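# Custhorpe cell (hand-held gripper station)
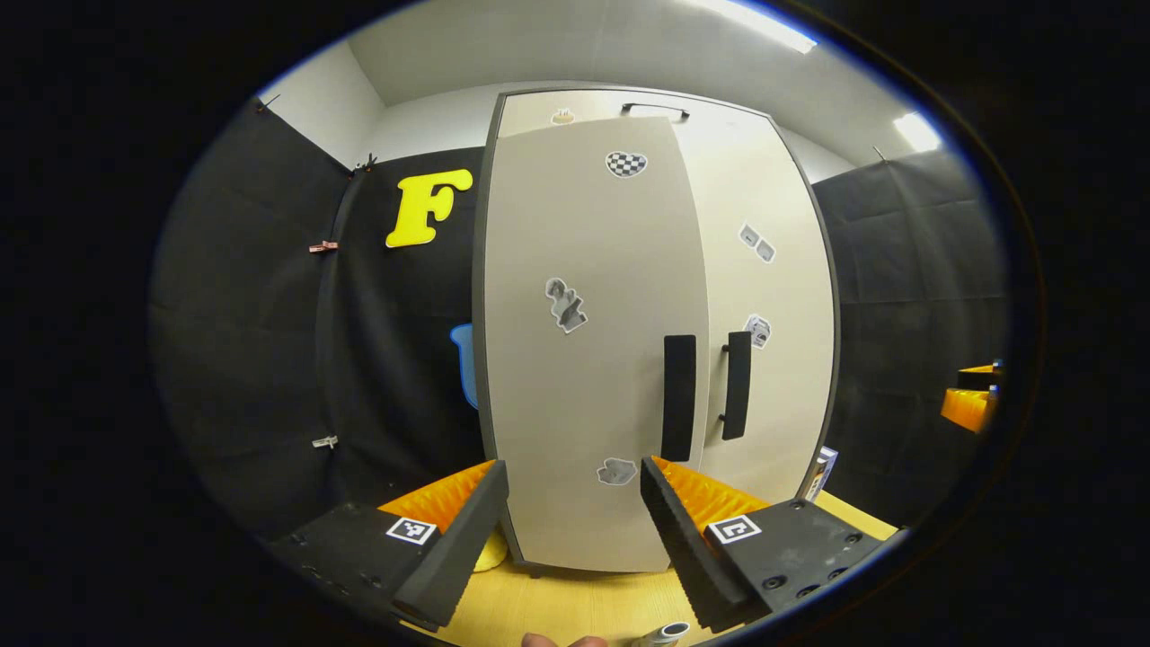
*Custhorpe – Saturday, February 15, 2025*

The **Custhorpe cell** is a small curtained station run by Elolance for recording door and handle tasks with a hand-held two-finger gripper. Task object is a beige two-door cabinet with black handles. The article covers setup and upkeep of the cell; for the arm that replays the recordings see *Iltemix*.

## Room

Black fabric curtains, clipped up, white ceiling above them, light wood-tone floor. Curtains keep the background plain. A yellow letter F hangs on the left one, and the cabinet doors carry printed stickers, among them a checkered heart. Stickers are left where they are between sessions. A peeled one goes back in the same spot or the session is logged as a new layout.

Clips get checked first thing. A sagging curtain lets in light from the corridor and the whole morning has to be redone.

## Gripper

Two black fingers with ribbed orange pads on the inner faces. Each finger has a square black-and-white marker, read by the software to work out how far the fingers are open. The view is wide and strongly curved, so a calibration is run before the first recording and again after any knock.

Pads are the wearing part. Swapped after 102 sessions, or sooner if the ribs go smooth – always both, never one. Finger screws are checked at the same time. Villads Briem wrote the original pad procedure in December and most of it still stands.

## Routine care

- Wipe markers with a dry cloth. No solvent, it lifts the print
- Close fingers fully, check the pads meet evenly
- Run calibration, 20 frames minimum
- Open and shut both cabinet doors by hand, listen for the hinge
- Log pad count

## Known faults

Marker dropout is the usual one, mostly glare from the ceiling lights. Tilting the wrist a little clears it. If it doesnt, reprint the marker on matte stock.

Uneven closing has been traced to a loose finger screw in most cases. The Ketilsson repair note gives a shim as teh fix but this is disputed, and the shim was taken out again after 84 sessions.

## See also

Iltemix; Fiducial marker; Parallel gripper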